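September, bench 2, afternoon

Sorting the small props for the Sedska sessions. Gwenaël wants everything that goes to the table kept on trays, so that one tray is one session and we stop digging in the big bin. The trays are the red ones with the diamond pattern on the floor. Marbles still roll on it, only slower.

Went through the buttons first. Caps get wiped with a damp cloth, bases left alone. One green cap sticks when pressed off center, put aside for Kidus. Spare caps are in drawer 5.
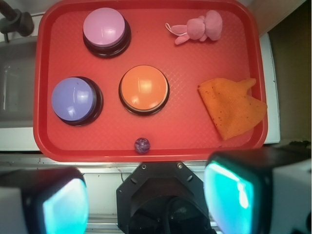 Tray with pink, lavender and orange buttons, bunny, orange cloth, marble.

Cloths: the terry ones shed for the first few washes. Lint gets under the button caps, so new ones go through the machine before they come near a tray. Cyrill has the key to the laundry room until 5.

Marbles are counted out of the jar, 200 at the start of the month per the label. Have not recounted. Plush toys go in the lidded box at night because of dust from the saw.

To do:
- labels for the tray rims, 55 left on the roll
- ask Pascal if the Pledadine order includes more red trays
- second marble jar, with a lid that closes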